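Nettoyer et ranger la dînette en plastique : méthode pour une table d'activité

Publié le 29 juillet 2019 - Rubrique Entretien du matériel

La procédure suivante concerne les jouets d'imitation en plastique rigide (assiettes, gobelets, cuillères, faux aliments) utilisés sur une table commune. Elle ne s'applique ni aux pièces en tissu, ni aux jouets contenant une pile, ni aux éléments en bois brut, qui se nettoient avec un chiffon à peine humide.

Matériel nécessaire

Une bassine de 6 litres
Un bac ouvert par catégorie d'objets
Du savon liquide sans parfum (nous employons le Pureo, mais tout produit neutre convient)
Une brosse souple à poils courts et un goupillon étroit
Deux torchons non pelucheux
Du vinaigre blanc pour les dépôts calcaires

Étape 1 - Trier avant de mouiller

Débarrasser entièrement la table, puis séparer les pièces en trois groupes : vaisselle, aliments moulés, formes simples (cubes, cylindres, anneaux). Les aliments moulés demandent le plus de temps. Une banane lisse se lave en quelques secondes, alors qu'une brioche ou une viennoiserie à surface granuleuse retient la poussière dans chaque creux.

Vérifier chaque pièce à la main. Une fissure, même fine, laisse entrer l'eau dans les moulages creux, et cette eau ne ressort pas. Les pièces fissurées sont mises de côté et ne passent pas au lavage. Même contrôle pour les aliments soufflés qui portent un évent : le boucher avec un morceau de ruban adhésif avant immersion.

Étape 2 - Laver

Remplir la bassine aux deux tiers d'eau tiède, savon compris. Ne pas dépasser 48 °C : au-delà, les assiettes minces se voilent et ne reposent plus à plat. Laver dans l'ordre suivant : formes simples, vaisselle, aliments. Changer l'eau dès qu'elle se trouble.

Pour les assiettes à rebord, passer la brosse dans l'angle entre le fond et le bord. Pour les gobelets, utiliser le goupillon et insister sur le fond, où se fixent les traces brunes laissées par le thé ou le jus. Si la trace résiste, remplir le gobelet d'un mélange à parts égales d'eau et de vinaigre blanc, laisser agir 18 minutes, rincer. Ne pas employer de poudre abrasive : elle raye les surfaces mates et les taches suivantes s'y accrochent davantage.

Les cuillères se lavent séparément. Les laisser au fond de la bassine conduit à en jeter une avec l'eau sale.

Étape 3 - Rincer et sécher

Rincer à l'eau claire, pièce par pièce. Poser les gobelets retournés sur un torchon, les assiettes sur la tranche, les aliments moulés sans contact entre eux. Le séchage à l'air est préférable à l'essuyage pour les surfaces en relief. Éviter le plein soleil derrière une vitre : les teintes claires, rose et lavande en particulier, pâlissent en un été.

Retirer ensuite le ruban des évents et presser légèrement chaque pièce au-dessus de l'évier. Si une goutte apparaît, prolonger le séchage, évent vers le bas.

Étape 4 - Choisir les bacs

Un bac translucide à angles arrondis est le plus simple à entretenir. Il laisse deviner le contenu et ne forme pas de coins où s'accumulent les miettes. Les modèles carrés Juvine et Drendaleo conviennent l'un et l'autre ; le second est plus profond, donc moins pratique pour de petites mains. Prévoir des bacs sans couvercle pour l'usage quotidien.

Pour le stockage long, une caisse en bois avec poignée découpée supporte mieux le poids. Nous utilisons une caisse Bjarnason, posée au fond de la table, côté mur, pour garder libre la partie avant. Ne pas y ranger de plastique encore humide : le bois absorbe l'eau et finit par marquer les pièces claires.

Étape 5 - Remettre la table en place

Essuyer le plateau avec un chiffon savonneux, puis avec un chiffon humide. Un plateau blanc fait ressortir les traces, y compris celles du savon mal rincé. Disposer peu d'objets : un bac, un gobelet avec sa cuillère, une assiette, un ou deux aliments, une forme simple. Laisser l'assiette vide et accessible depuis l'avant. Le reste demeure dans la caisse et sert à la rotation suivante.

Fréquence

Lavage complet une fois par mois, essuyage de la vaisselle après chaque séance. Notre lot compte plus de 100 pièces ; nous le traitons en deux fois - la vaisselle d'abord, les aliments ensuite - pour ne pas encombrer la surface de séchage. Les pièces portées à la bouche sont lavées le jour même, à part. Noter la date du dernier lavage complet sur une étiquette collée sous le bac, à renouveler lorsque l'encre s'efface.

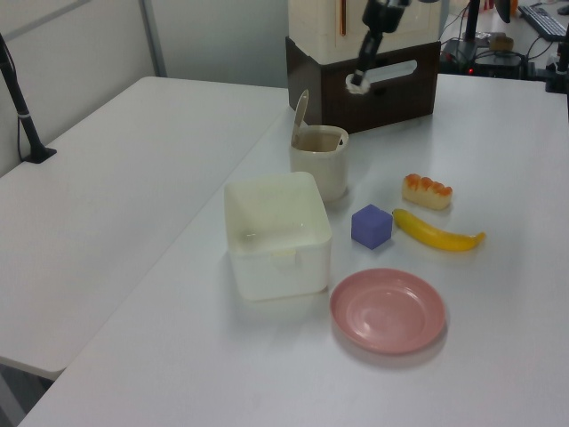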